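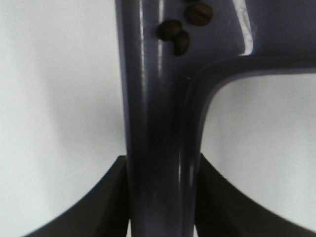
Contents Previous Next Glossary Index

Chapter 6: Molded Parts and How They Are Made

By the Tirden Course Staff
Revised Sat 20 June

Most of the plastic objects in a house were made by molding. A bucket handle, a light switch, a toothbrush and the case of a hair dryer all began as small pellets that were melted, pushed into a shape and cooled. This chapter covers the most common way of doing that, injection molding, and the design rules that follow from it. Blow molding and rotational molding are left to Chapter 7.

You should already know the difference between a thermoplastic and a thermoset from Chapter 2. A thermoplastic softens each time it is heated. A thermoset cures once and will not melt again. Nearly everything in this chapter concerns thermoplastics.

6.1 The molding cycle

An injection molding machine has two main sections. The injection unit melts the plastic and moves it forward. The clamping unit holds the two halves of the mold together while the plastic goes in.

Pellets drop from a hopper into a heated barrel. A screw turns inside the barrel and carries them toward the nozzle. Much of the heat that melts them comes from the screw itself, as the pellets are sheared against the barrel wall. When enough melted plastic has collected in front of the screw, the screw stops turning and moves forward like a plunger.

The plastic passes through the nozzle into a channel called the sprue, then along smaller channels called runners, and enters the cavity through a narrow opening called the gate. Pressure is kept on for a short time after the cavity is full. This step is called packing. It forces in a little extra material to make up for shrinkage. The part then cools until it is stiff enough to be pushed out by the ejector pins.

Cooling usually takes up more of the cycle than any other step. At the Bastos plant, which we will return to in several of the worked problems, a storage lid has a cycle of 21 seconds. One press with a mold of 2 cavities can make up to 336 lids in a shift segment of 56 minutes, if it does not stop.

6.2 Wall thickness

A thick wall cools more slowly than a thin one. If a part has both, the thin areas harden first and the thick areas go on shrinking. The surface over a thick area may be pulled inward, leaving a shallow dent called a sink mark. The part may also warp.

For this reason designers try to keep walls even. Where strength is needed, they add ribs. A rib is normally thinner than the wall it supports, often a little over half the thickness, so that no sink mark shows on the other side.

6.3 Corners and draft

Sharp inside corners cause trouble in two ways. Stress collects there when the part is loaded, and plastic does not flow around them easily. A rounded inside corner, or fillet, reduces both problems. The outside corner should be rounded to match, with a larger radius, so that the wall keeps the same thickness through the bend.

Walls that run in the direction the mold opens are given a slight taper called draft. Without it the part drags against the steel on its way out. Textured walls need more draft than polished ones.

6.4 Surface and color

The surface of a molded part copies the surface of the mold. A polished cavity gives a glossy part, and an etched cavity gives a matte one. Gloss makes small flaws easier to see, including sink marks and the faint lines where two streams of plastic meet.

Color is usually added as concentrated pellets mixed with the plain resin. The Trunwood case study in Section 6.7 follows one color from the first sample to the finished run.

Key terms: sprue, runner, gate, packing, sink mark, rib, fillet, draft

Related sections
Chapter 2: Thermoplastics and Thermosets
Chapter 7: Hollow Parts
Case study: Color Matching at Trunwood
Lab sheet: Measuring Shrinkage, Vullosholm Workshop
Review problems for Chapter 6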